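Setting Up and Running a Two-Arm Tabletop Cell: Good Practice for Operators

Applies to: all enclosed tabletop cells at the Hurnberg and Delitz sites
Issued: June
Replaces: the earlier guidance sheet on bench-mounted arms

Purpose

This page sets out the steps to be followed when preparing, running and closing down a tabletop cell in which two arms share one work surface. It is written for operators who have completed the Kikine induction course. It does not replace the risk assessment for the cell, which must be read first and kept within reach of the control station.

Where this page and the risk assessment differ, the risk assessment takes precedence and the difference should be reported to the site safety office.

Before you begin

You will need the cell key, the current task sheet, a soft cloth, spare cable clips and the cell logbook. Allow 11 minutes for the full set of checks. The time should not be shortened, even where the previous operator has left the cell in good order.

Confirm that the arms are disabled before placing any part of your body inside the enclosure. The state shown on the control screen is not sufficient on its own. Turn the key to the isolated position, remove it and keep it on your person until you have withdrawn.

Step 1. Inspect the enclosure

Check each wall panel for cracks, loose edges and marks that may indicate contact by an arm. Check that the corner posts are firm and that no fastener has worked loose. Nothing may be hung on the posts or leant against the inside of the walls. Notices, task sheets and tools belong outside the enclosure.

The table surface should be wiped before each session. Remove crumbs, grease and adhesive residue. A small raised patch of old tape can catch the foot of a rack or the rim of a bowl and move it from its starting position.

Step 2. Inspect the cables

Cable faults account for more stoppages than any other cause. In the last review of the logbooks, 66 of 284 recorded stoppages were traced to a cable that had been pulled, pinched or left without a clip.

Follow each cable by eye and then by hand, from the mount to the wrist. A cable must be held to the arm at regular intervals and must have enough slack at each joint for the full range of movement. Slack should form an open loop. It should not lie across the work surface, and it should not be able to pass over an object on the table and drag it. If a loop has grown or shrunk between sessions, a clip has probably slipped. Put it back before going further.

Do not use household tape as a temporary repair. Replace the clip or take the cell out of use.

Step 3. Lay out the task objects

Place the objects in accordance with the task sheet. For tableware tasks, the rack goes down first, followed by the items that start inside it and then the items that start on the open table. Leave clear space between any upright cup and the nearest item, so that the gripper fingers can open on both sides of it.

Only plain, undamaged items should be used. Chipped bowls and cracked cups are to be withdrawn. Glass and sharp cutlery are not permitted in a shared cell under any task sheet.
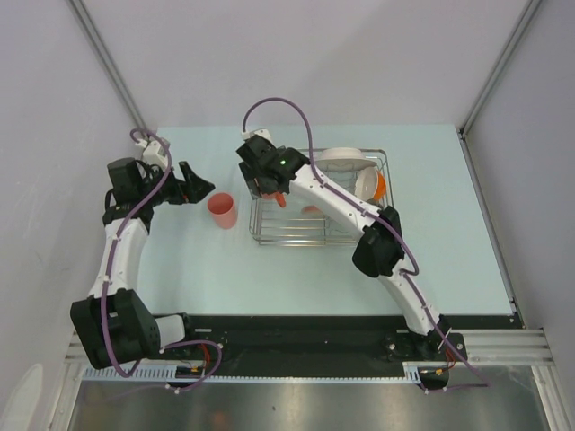
Tableware task in a two-arm cell, with one gripper close to the upright cup and the other arm extended across the rack.

Step 4. Set the shared zone

Any area that both arms can reach is a shared zone. The rule for shared zones is simple: one arm has priority and the other gives way. Priority must be chosen before power is applied and entered on the task sheet. It may be changed between runs, but never during a run.

Take particular care where one arm must reach over a rack or other raised object. The elbow and the upper link pass through the space as well as the gripper, and operators tend to watch only the gripper. Before the first run, move the arm through its path at the lowest speed setting and watch the clearance beneath the whole length of the arm. If any part of it comes closer to an object than the minimum distance given on the task sheet, the layout must be changed.

An arm that is reaching over an object can also hide it from the operator. Where your view of an item is blocked, do not assume that it has stayed where it was placed. Pause the run and look from another side of the enclosure.

Step 5. Apply power and run

Withdraw from the enclosure, close any access panel and return the key. Announce the start aloud, including when you believe you are alone in the room. Enable the arms one at a time and wait for each to report ready before enabling the next.

Keep one hand free to reach the stop button throughout the run. Telephones and headphones are not to be used at the control station.

Stop the run at once if:

a gripper touches an object it has not been directed to;
a cable tightens, snags or comes free of a clip;
an item falls from the table or lodges beneath an arm;
any person reaches towards the enclosure.

After a stop, isolate the cell before retrieving or straightening anything. Reaching in "just for a moment" is a breach of this guidance and will be treated as such.

Step 6. Close down

Return both arms to their rest positions and isolate the cell. Remove all loose items, wash those that have been handled and store them in the labelled crate. Record the number of runs, every stoppage and its cause in the logbook. An entry reading "fault cleared" without a cause will be sent back to the operator for completion.

Hand over the key in person where another operator is to follow. Otherwise, return it to the key cabinet.

Training and review

Operators must repeat the practical assessment every 2 years. Those returning after a long absence should complete a supervised session before working alone.

Cells supplied under the Sârbu agreement have a different isolation switch and are covered by a separate sheet. Steps 1 to 3 of this page still apply to them. Requests for printed copies should be sent to the site safety office at Hurnberg.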